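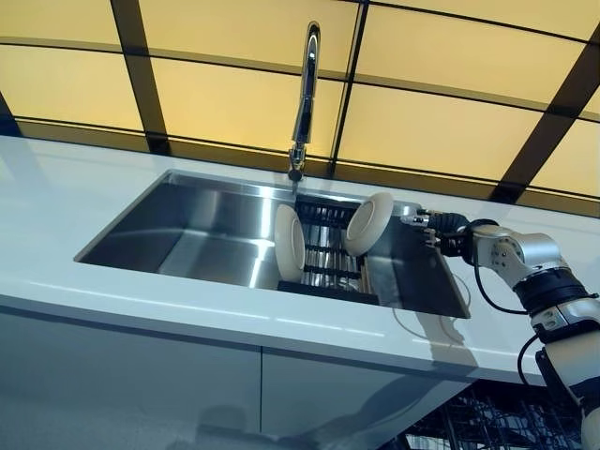
Cullemlow, 4th April

Teaching by demonstration (robots)

Teaching by demonstration is the family of methods in which a person shows a robot how to do a job and the robot's software works out its own way of doing it from the recordings. You'll also see it called learning from demonstration, imitation learning, or programming by example. The names overlap a lot and people argue over the borders between them. I use "demonstration" for the part the person does and "imitation" for the part the computer does afterward, and I'll stick to that in this entry.

I've been a demonstrator myself for a good while now, mostly on kitchen jobs, so expect plenty of plates. Loading a dishwasher is a favorite in this field and I can see why! A plate is stiff, thin and round, it has to be picked up by its rim, and it has to end up standing between two rows of tines that are barely wider than it is. Everybody reading this has done it a thousand times without giving it a thought, and then you try it through a machine and suddenly you're thinking about your elbow.

Guiding by hand

The older way is to take hold of the arm and move it. The motors are set to carry the arm's own weight and otherwise go slack, the person pushes the arm through the job, and the joint angles are written down as it goes. It's usually called kinesthetic teaching, or lead-through in factories, where it was used for paint spraying long before anyone tried it on dishes.

I like it for beginners. You feel where the arm can't go, because it stops. The trouble is that you're standing right there, and if there are cameras running, your hands and sleeves are in everything they record. Two arms at once is hard work for one person, and a hand with several fingers is close to impossible to pose this way while you're also steering the wrist. On the Amley arm we had at the Hullville workshop, I could guide a cup onto a shelf all day long, but a plate into a rack took me so long that I gave up and had lunch.

Remote control

The other main way is teleoperation, where the person never touches the robot at all. There are several kinds of controls:

Leader arms. A second, lighter arm is moved by the person and the working arm copies it joint for joint.

Hand controllers. The person holds a grip in each hand, the position is tracked, and the software figures out the joints.

Gloves and hand tracking. Finger positions are read and passed over to the robot's fingers, with some fudging, as the two hands never match.

Buttons and joysticks. Slow, but still around, and fine for a single careful move.

What you see while you're driving matters as much as what you hold. Some people stand behind the robot and watch over its shoulder. Others look through cameras mounted on it, and that has one big point in its favor – the person is working from the same view the software will have later. If I can't tell from the camera picture whether a plate's edge is in front of a tine or behind it, the software can't very well tell either.

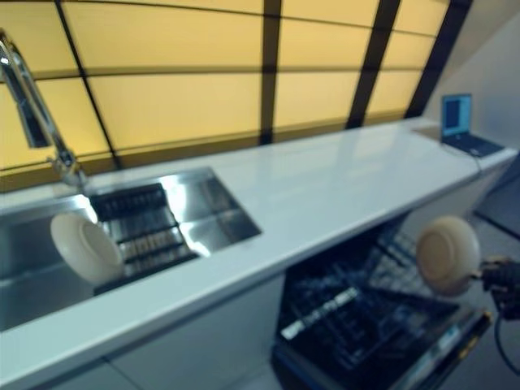
Depth is what gets most new drivers. They come down too early, tap the rack, back off, and come down again a little to one side. Hertta Sjöberg taught me to stop above the slot, turn the wrist until the plate lines up with the tines, and only then lower it. She calls it "parking before you drop," and I've passed it on to everybody I've trained. The pause makes each recording longer. It also gives the software a clear spot to aim for, which I think is worth the extra seconds (Hertta and I have never agreed on how long the pause should be).

What gets recorded

A single run through the job is called an episode. It normally holds the camera video, the joint positions, how far each finger or jaw is closed, and the commands the person sent, all with matching time stamps. Some groups add force readings. Most add a short line of text, such as "put the plates in the dishwasher," so that many jobs can go into one pile and still be told apart.

How many episodes you need is the question I get most, and there isn't one answer. Our plate set at Cullemlow, which we named Dogbe, has 1,520 episodes from 3 drivers. We threw out 67 more where the time stamps had drifted. For comparison, a drawer-opening job we did in August got by on 56, but the drawer never moved and the handle was big. Plates are a different matter. You change where the rack sits, how the plates lean, which one is picked up first, and every change needs to be shown several times over.

Good and bad demonstrations

A demonstration can finish the job and still be a poor one to learn from. Things I look for when I go through recordings:

Long stretches where nothing moves. Software will happily learn to sit still.

Two drivers with opposite habits, say one taking the rim from the side and another from the top. Mixed together, these can average out into a grip in between that holds nothing.

Runs that are too clean. If every recording goes perfectly, the robot has never seen what to do with a plate that has slid a little. I ask drivers to leave in small mistakes as long as they fix them.

The finish also needs to be clear. For plates we say the job is over when they're standing in the rack and the hand has been drawn back clear of it. If a driver lets go and stops recording right away, the robot doesn't get shown the part where it leaves.

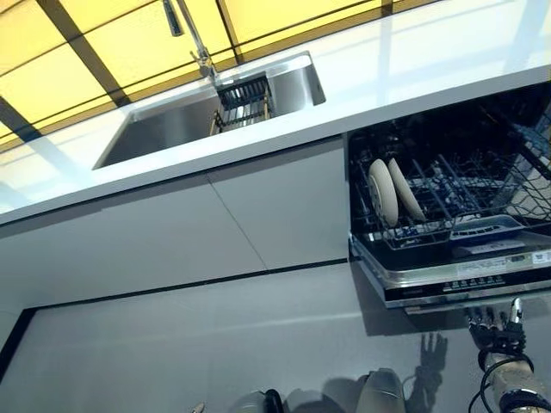
Two plates standing side by side in the dishwasher rack, with the robot's hand at lower right.

Corrections after the first round

Most teams don't stop at one batch. They train on it, let the robot try, and have a person take over the controls when it starts to go wrong. Those takeovers are recorded and added to the set. I find this the most tiring part of the work, as you're watching for ages and then have to be quick, but a short batch of takeovers often helps more than a day of fresh runs.

See also: teleoperation; lead-through programming; grasping; kitchen tasks in robotics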